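The Sharpener of Grernitz Keeps His Mornings Free

When I arrive at the workshop, the door is open and the radio is playing, but the man I came to see is across the street buying bread. His wife waves me in. "Sit where you like, only not on the green chair," says Sabine Pfeiffer. The green chair is for customers who wait, and at ten past eight there is already one of them, a cook from the hotel with a rolled cloth under his arm.

I had thought that I would interview the husband. It became clear in the first minutes that the business belongs to her. She learned the work from her uncle, who went from village to village with a grinding wheel built on a bicycle, and she opened the shop in Grernitz after he sold the route. Her husband does the accounts and the bread.

"People think a sharpener must be an old man," she says. "They come in and ask for my father. My father was a dentist."

In the workshop there are two wheels, a slow one that runs in water and a faster one she uses mostly for garden tools. She does kitchen knives on the slow wheel and finishes them by hand on a stone. A normal kitchen knife takes her a few minutes. A knife that somebody has put through one of those pull-through gadgets takes much longer, and she charges the same for both, which her husband finds wrong.

I ask how many she does. She opens a school notebook and reads me the number from last year: 2,998 blades, scissors included. "I wanted to do two more on the last day, but we were invited for dinner."

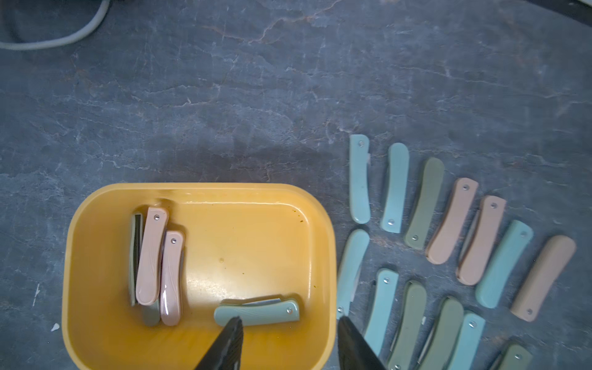

Text: the editor of the Mustik town pages

The small folding knives are a different part of her trade. Most are inexpensive, bought for a picnic or a camping trip, and for a long time other sharpeners told her that she should refuse them. She never did. A folding knife is often the first one that a person owns, she says, and if it cuts well they will learn to look after it.

"A boy brought me one that was so dull he could press it on his hand. I sharpened it and explained to him what is different now. His mother was not so happy with me." She laughs. "But he came back with a question about oil, so he was listening."

Her advice on oil is short: one drop at the joint, open and close it a few times, wipe it. Sand does more damage than use. If the knife was at the beach, it should be rinsed in fresh water the same evening and left open until it is dry.

She speaks less willingly about the years before the shop. She worked in the office of a packaging company in Odano and did the sharpening on Saturdays, at the market, from a table next to the cheese. When the company moved, she was offered a place in the new building and asked for one weekend to think. "On Monday I said no, and then I went to the toilet and cried a little. I was 40. I had one wheel and no heating."

The heating came later. The customers came first from the market and then from the restaurants in Barasa, where one kitchen recommended her to the next. Now she drives there every second week and collects the knives in wooden boxes, each with the name of the restaurant on the lid. She does not let the cooks pack the boxes. After one bad cut on her thumb – she shows me the scar – she packs everything herself.

Does she want somebody to take over the shop one day? There was an apprentice for a short time, a patient young woman who then went to study. They still write to each other. Pfeiffer would take another, she says, but she would not advertise for it. It should be someone who comes in by themselves and stays too long looking at the wheel.

Her husband comes back with the bread and puts a roll on the bench for the cook, who has been sitting quietly on the green chair this whole time. She unrolls his cloth, takes out a long knife and holds it up to the window.

"You used this on a bone," she says.

The cook says it was his colleague.

The workshop is open in the afternoon from two o'clock. In the morning she works without visitors, except for those who, like the cook and me, already know that the door is not locked.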